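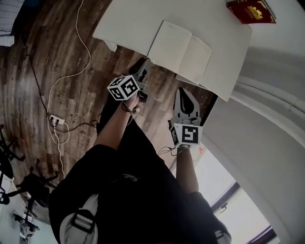
Open notebook on the white board

Brutalholm - Drarkcombe, original or the Ernard remix?

Forum: Albums and Reissues
Thread started 7/9/23

fretless_in_ohio
Posts: 1,355

I've been playing Drarkcombe most of the week, first the old LP and then the Ernard reissue, and I can't decide if I like what they did to it. I know the remix got a good reception on here when it was announced, but I don't remember much discussion once people had copies in hand.

For anyone who doesn't know the record, it's the third Brutalholm album and the first with Soledad Insaurralde on bass. The first two are decent heavy rock with too much organ. On this one the organ drops back and the bass carries a lot of the tunes, especially on side two. "Lagos" is the one people know if they know any of them. Eleven minutes, slow start, and the bass line under the last verse is as good as anything from that period.

On the original you have to work to hear that line. It's there but it sits under the rhythm guitar. The Ernard version pulls it right up front, and now the guitar sounds thin to me. I can hear every note she plays, which I've wanted for years, and I still put the old one back on afterward.

Which one do the rest of you play?

Pete Moss
Posts: 412

Original. The remix took the room out of it. The drums on "Salt Road" used to sound like they were at the far end of a hall and now they sound like they're in a closet.

I also don't agree that you have to work to hear the bass. Try a different cartridge, or turn off the loudness button if your amp has one. I hear it fine on a plain old receiver.

valvestate
Posts: 80

Remix for me, and I don't think it's close. The original mix was a rush job. The band went on tour before it was finished and whoever was left behind put it together. You can tell on "Ferry Song" where the second guitar comes in late on the fader and misses the first bar of its own solo. They fixed that on the reissue and it's a better song for it.

I'd say the same about the vocals. They used to be buried in echo and now you can follow the words.

Pete Moss

I could always follow the words. They aren't very good words, so I'm not sure it helps.

The late fader on "Ferry Song" is how the song goes. I've been hearing it come in halfway through a bar since high school and when it starts on time it sounds wrong.

valvestate

That's just being used to it, though. If you'd heard the fixed one first, you'd think the old one was a mistake.

Pete Moss

Sure. But I didn't.

marigold77
Posts: 2,190

I have the reissue on CD only, so I can't compare the vinyl. Two questions.

Is the fade on "Lagos" longer on the LP? My CD runs a good bit past where I remember it ending, and there's a whole extra run up the neck before it goes quiet.

Also, does anybody have the booklet? Mine was bought used and came without one.

fretless_in_ohio

Yes, the fade is longer on both reissue formats. The old LP goes down much sooner. I should have said that in the first post, because the extra bit is the best argument for the remix. She goes up high, comes back down, and finishes on an open string a couple of seconds before it's gone. On the original you only get the start of that.

I have the booklet. It's mostly photos and a short essay, plus the lyrics. The essay says the title came from a road sign and leaves it there. I can type out the credits for you if you want them.

marigold77

Just who played what on side two, please. I've always wondered if that's her or the guitarist on the acoustic part of "Winter Rates."

fretless_in_ohio

It's her. Credits for side two:

Lagos - Insaurralde bass, backing vocal
Winter Rates - Insaurralde bass, acoustic guitar
Ferry Song - Insaurralde bass
Ferry Song (reprise) - Insaurralde bass pedals

The rest of the band is listed once at the top and they don't break it down by song. The organ isn't credited on "Winter Rates" at all, but there's clearly one on it.

marigold77

Thanks! So it was her. I had a bet with my brother about that one.

The organ on "Winter Rates" might be the bass pedals again, held down through something. It doesn't change notes very often.

dunmore_dave
Posts: 963

I'm going to disagree with everyone and say the second album is better than this one in any mix. More organ is a good thing. After Insaurralde joined, the songs got longer and there was less going on in them. "Lagos" would be a great six minute track.

She's a fine player and I have nothing against her. I saw that lineup twice. But the band I liked had a keyboard player who was allowed to play.

valvestate

The second album has that drum solo on it.

dunmore_dave

I skip the drum solo. Everybody does.

Pete Moss

I don't mind the drum solo.

Dave, did they play all of "Lagos" when you saw them? I've read that they cut it down on stage.

dunmore_dave

Both times they played the whole thing, and the second time it was longer than the record. That was an outdoor show in June and it was the last song before the encore. She switched to a different bass for it, a dark red one. I remember because there was a long wait while the strap got sorted out and the singer told a joke that didn't go anywhere.

I'll admit it was good that night. It was loud enough that you felt the low notes in the bleachers.

kbarlow
Posts: 37

New to the thread. I don't own either one and I've been looking for a copy after hearing "Lagos" on a college station. What should I expect to pay? There's a seller near me asking $100 for the Ernard LP and he says only 500 were made.

fretless_in_ohio

The 500 is right for the colored vinyl. The black vinyl had a bigger run and you shouldn't pay anywhere near that for it. Ask him which one he has. The colored one has a sticker on the shrink wrap and the spine lettering is white. On the black one the lettering is yellow.

An old LP in decent shape should be cheaper than either. Check side two by the label, where "Ferry Song" is. A lot of copies are worn there.

Pete Moss

Get the old one. If you liked it on the radio, it was probably that mix anyway.

valvestate

No reason to think so. Stations play whatever they have, and these days that would be the CD. kbarlow, do you remember how it ended? If the bass went up high and came back down, you heard the remix.

kbarlow

The DJ talked over the end, sorry. He was reading out concert dates.

I wrote to the seller and it's black vinyl, yellow letters. He came down to $80 when I mentioned the run size. I'm still going to pass and look for an old one first, and maybe pick up the CD for the longer fade.

fretless_in_ohio

Good plan. That's more or less where I've ended up too. Old LP for side one, reissue for side two, except "Ferry Song."

marigold77

My brother says the acoustic part doesn't count because the booklet could be wrong. They left out the organ, so he has a point, but I'm still collecting.

dunmore_dave

Tell him I saw her play it. She sat on the drum riser for that one.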